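Vendard teaching-by-hand project: where we are
March 27, 2018
To: Dagmar Machala
From: Nigel Holroyd

Hi Dagmar,

You asked for something you could read over coffee, so I'm leaving the log tables out and just telling you how the quarter went.

The short version is that we're driving both arms by remote in the simulated kitchen every day now, and the recordings are good enough to train on. We have 615 full demonstrations saved. The target for July is 3,000, and I still think we'll get there (more on that below, and on the one thing that could trip us up).

Most of January went into the controls. Štefánia rewrote the part that turns the operator's hand motion into arm motion, and wow, what a difference! The old version lagged just enough that you'd overshoot, stop, creep back and overshoot again. With the new one I can reach across the counter without thinking much about my wrist. 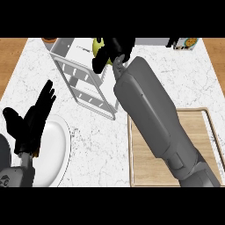

The fruit tasks are the ones we picked to start with, mostly for the grasping. Small round things are mean to beginners. You have to come in from a decent angle and close the fingers slowly, and if you rush it the thing rolls and you're chasing it around the kitchen. Thanasis has the best touch of any of us. In his last batch, 83 percent of the demos passed our check on the first try, and I'm a good way behind him (I'd rather not put my number in writing).

We also changed how we train new operators. They used to get a long handout and then sit down cold. Now they spend 20 minutes moving the arms with no task at all, then they copy a recorded run, then they go for real. Adelino started that way two weeks ago and was giving us usable runs by his second afternoon.

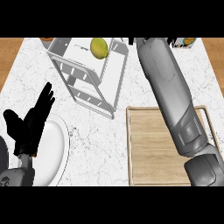
Camera angle is still our biggest headache. When an arm is stretched out over the counter it can block the operator's view of whatever is underneath, and people start guessing. We're trying a second view in the corner of the screen. Štefánia likes it, Thanasis says it makes him look in the wrong place, so we'll run both ways through April and compare.

Now the thing that could trip us up: the Frota license for the physics package runs out before the July deadline. I need a yes or no on renewing it by the end of next month. If it's a no, we'd have to move everything to Vikach, and I'd guess that costs us five weeks.

Call me if you want to go over any of it. I'm at Vondside on Thursday and at my desk the rest of the week.

Nigel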